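Nurkon handheld gripper kit: anyone actually running one day to day?

Forum: Arms, Grippers and Kits > Reviews and buying advice

benchrat_ohio
Okay so I'm about to spend real money and I'd like somebody to talk me out of it, or into it. I'm looking at the Nurkon handheld kit, the one with two grippers, the marker cubes, the base box and the software license. The quote I got was $2,838 before shipping. The other option is the Nerex set, which is cheaper on paper but you print half the parts yourself and the software is (to put it kindly) a pile of scripts.

What I want to do is record household chores by hand and then train an arm on them. Bathrooms mostly, wiping, picking up small stuff, putting things back where they live. I've got a Barros arm sitting on a cart that has done nothing since March except hold my coat.

Questions I can't get out of the sales page: how tiring are they, how fussy is the tracking in a small room, and does the license thing bite you after the first year?

slowservo
I've had the Nurkon for most of a year. Short version, the hardware is great and I resent the license.

Long version. The grippers feel good in the hand, the trigger has a nice smooth pull and the jaws line up. I was worried about tiny things like toothbrush caps and they handle those fine. Tiring, yes. You don't notice for the first few takes and then your forearms let you know all at once. We cap a session at 25 minutes and then swap people.

The license is per seat and it renews. Budget for that or you'll be annoyed in the spring like me.

mopdog
I'm going to disagree with the post above on "great hardware." I sent my first set back because one of the cubes had play in it. Not a lot! You could barely feel it with a thumb. But the tracked path had a shiver in it the whole time and I spent two weekends blaming my lighting. The replacement set was solid, so maybe I just got a bad one, but for that price I want somebody at the factory to wiggle the cube before it goes in the foam.

slowservo
Fair. Mine came tight. Did you have to pay return shipping?

mopdog
One way. They covered the other after I complained.

tilefloor_tess
Hi! I do bathroom stuff with these, so I might be some use here. We run two people at a time, each with their own chores, and nearly everything happens at floor level or down by the toilet. I'm a Nurkon person, but I'll try to be fair about it.

Small rooms are harder than big ones. I know it sounds backward. You'd think less space means less to track, but you end up working with your elbows in and one forearm crossing over the other gripper, and if the cube goes out of view for long you can throw that take away. It took me a while to learn to keep my wrists turned so the markers have a clear line. The second thing is shine. A glossy floor under overhead lights throws reflections all over the place, and I had a lot more bad takes until I got the exposure sorted out.

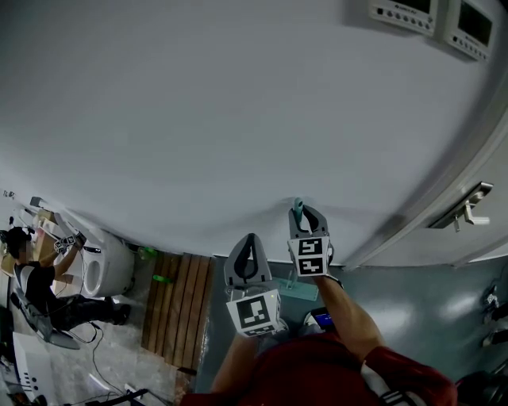 Cables are the other thing I'd plan for. If you're kneeling and turning to reach a fixture, anything on the floor is going to end up under a knee sooner or later, so figure out your routing before you start and tape it if the floor will take tape. Same goes for spare gear. I lay my things out along one side and try to be strict about it, and by the end of a session they've wandered anyway.

Oh, and buy knee pads. The gardening kind is fine.

For picking up handles and other smallish molded things I really like these jaws. You can grab something and keep it upright without crushing your hand on the trigger. Flat things lying on a hard floor are a different story, I still fumble those.

benchrat_ohio
This is super helpful, thank you. The forearm crossing thing is exactly what I was afraid of. My test bathroom is a real bathroom, and it's tiny. How many takes do you lose in a normal session?

tilefloor_tess
Early on, way too many. These days I toss around 20 out of a long session, and most of those are me dropping something or starting before the recording did. The software does flag lost tracking when you stop, so at least you don't find out a week later.

gearlash
Everybody here is skipping past Nerex and I don't get it. I built mine, it cost me a fraction of that quote, and when a jaw tip wore down I printed another one before lunch. Try that with Nurkon. They wanted me to buy the whole finger assembly when I had a set at my old job. The scripts are ugly, sure, but they're readable and they don't expire.

mopdog
The scripts are ugly AND they broke on me when I updated one library. I'm glad it works for you, but I'm not handing that to somebody who wants to record chores this month.

gearlash
So don't update the library.

slowservo
lol. Okay but that's kind of the whole choice right there. If you like fixing things get the Nerex. If you've got helpers coming in who just need to pick it up and go, get the Nurkon and grumble about the renewal.

unia_lurker
Has anyone tried the Unia rental deal? They have the Nurkon kit by the month with the license rolled in. I did it for 4 months and came out okay. The grippers showed up a little scuffed but calibrated, and I could swap a unit without a fight. The catch is the deposit, which is big, and mine was slow coming back. I wouldn't rent for a full year, by then you may as well own it.

benchrat_ohio
I did not know that existed. That might be the answer for me, try the tiny bathroom for a month or two and see if I hate it. Does the rental come with the mounting bits for a Barros wrist or is that separate?

unia_lurker
Separate. There's a plate for it but ask before you order, mine was out of stock the whole time and I ended up drilling my own.

gearlash
Or you could print one.

tilefloor_tess
Ask them for the longer cables too while you've got them on the phone. The standard ones are fine at a desk and too short for anything where you're moving around on the floor.

benchrat_ohio
Going to call Unia in the morning. Will post the deposit number when I have it so the next person can find it.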